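Dresier opens its second repair and reuse shop in Trondow this September

2021-05-17

Hello from all of us at Dresier! I'm Zuzanna Sadowski, I run the shop side of things, and I've been itching to share this one for months. We've signed the lease on the old Stivex shoe shop in Trondow, and in September we'll be opening it as our second home for mended and second-hand furniture.

If you've visited our first shop you'll know how tight it gets in there. We have 51 chairs stacked up the back stairs as I write this, and the queue for upholstery is longer than I'd like to admit.
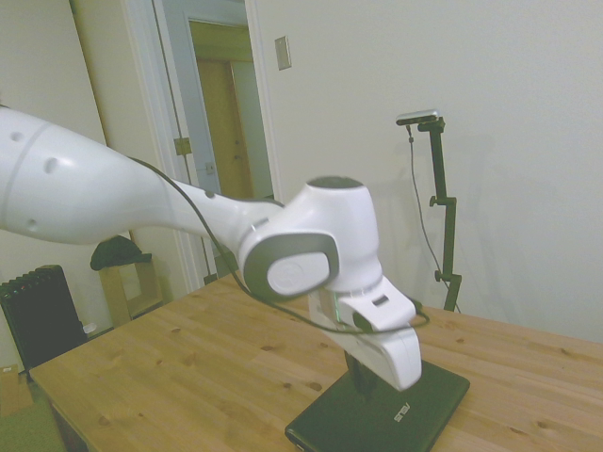 The new place gives us 800 square feet on the ground floor, plus a dry cellar for storage (bliss!). There's a wide front door too, so we can finally say yes when someone rings up with a wardrobe. We'll be selling tables, chairs, shelves and lamps, and taking in small repairs over the counter - wobbly legs, stuck drawers, that sort of thing.

Prices will stay just as they are now. A simple chair repair starts at £5 and we'll always tell you the cost before we pick up a screwdriver. If a piece is past saving we'll say so, and you can take it home again or leave it with us for parts.

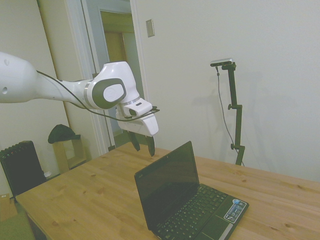
Classes and events

Our evening classes are moving across to Trondow as well. Sebastian will be teaching sanding, waxing and basic joints, and he's promised me a session on caning seats if enough people ask for it, so please do ask! Classes last 2 hours, tools are provided, and beginners are very welcome. Bring an apron or an old shirt, as the wax gets everywhere.

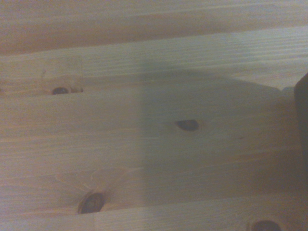 We're also looking for two part-time people to join us, one on the counter and one in the workshop. You don't need a trade background, but you do need to enjoy a natter with customers and be happy lifting things. Send us a few lines about yourself through the contact page, or drop a note in at the shop.

Press contact: Zuzanna Sadowski, Dresier. Interviews and visits before opening can be arranged through the contact page - mornings are best for me.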